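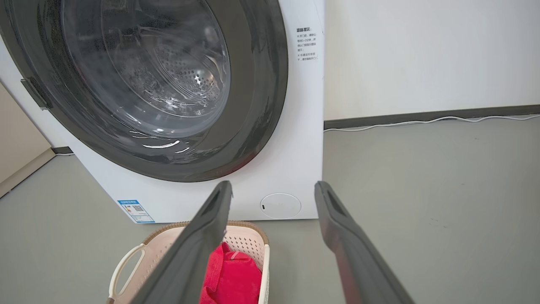
Home | News | Events | Jobs | Contact

Kukbridge lab teaches robot arm to do laundry by remote control

A robotics group at Kukbridge has started a new round of training in which people steer a robot arm through household laundry, one attempt at a time. The group plans to record 600 runs by the end of July.

The work is part of a project called Dramani, which covers chores done in ordinary rooms with ordinary appliances. Laundry is the second chore on the list. The first was clearing a dinner table, finished in the spring.

Operators sit at a desk in the next room and hold a pair of handles. When they move a hand, the arm moves with it, and when they squeeze, the gripper closes. They work from camera views, including one from the wrist of the arm. The control software, Briltinum, saves the camera pictures together with the position of every joint.

"You are teaching with your own hands, just from a chair," said Chae-won Yeom, who leads the project. "If you hesitate at the door, the recording has the hesitation in it. We keep a lot of those. The ones we throw out are where the operator gave up."

A run covers opening the door of a front-loading washer, moving clothes from a basket into the drum, and closing the door again. Operators have 45 seconds to get the door open. If they go over, the run is stopped and the machine and basket are set up again. Each person works for no more than 20 minutes before handing over to someone else.

The setup is kept plain. The basket goes on the floor near the front of the washer, and its position changes a little between runs so that the arm does not learn a single fixed path. The load changes too. A bright red cloth is a common choice with new operators, who find it easier to pick out against a pale basket and a gray floor.

Most of the early trouble has been with the door. A person pulls it open without thinking about where the edge is. An operator working from a screen has to judge the distance from a flat picture, and the round shape makes that harder than it sounds, according to Yeom.
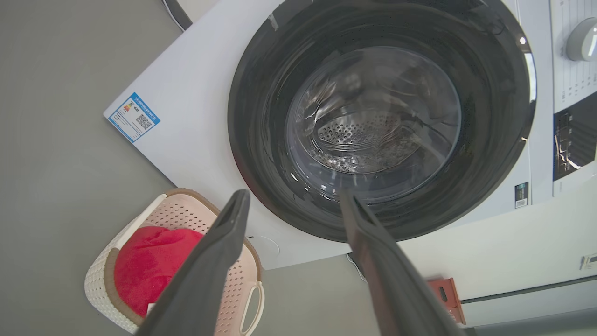

Conall Carroll, who trains new operators for the group, said he spends most of the first session on the approach and leaves the clothes for later. He asks people to stop short of the door, open the gripper wide and turn the wrist slowly until they are sure where both fingers are. At a steep angle, one fingertip can be up against the glass while the other is still below the black rim, and an operator who closes the gripper at that point is likely to get nothing. Reflections on the window add to the problem. Carroll tells people to look at the rim and ignore the glass.

"People want to go fast on the first day," Carroll said. "I tell them to go as slow as they would with somebody else's car."

The group has also tried teaching by hand, where a person stands beside the arm and pushes it through the motion. That gave smoother paths around the door, Yeom said, but the person's own arms kept getting in the way of the cameras. Hand guiding is now used only for short pieces of the task, such as the swing of the door after it has been opened.

Once the recordings are complete, they will be used to train a control program that runs the arm without an operator. The first tests will use the same washer. Later ones will move to a model with the door hinged on the other side, which the group expects to be a good deal harder.

The arm is not being asked to choose a wash program or press start. Yeom said small buttons and knobs would be treated as a separate task, and that no start has been set for it.

Flilloren, a firm that makes handles for remote control work, is supplying the equipment at the operator's desk. A second desk is due to be installed on Friday, which will let new operators watch an experienced one before they take over. Carroll said he is still looking for left-handed operators, as there are only 2 in the current group.

Contact the news desk | Copyright Kukbridge News | Back to top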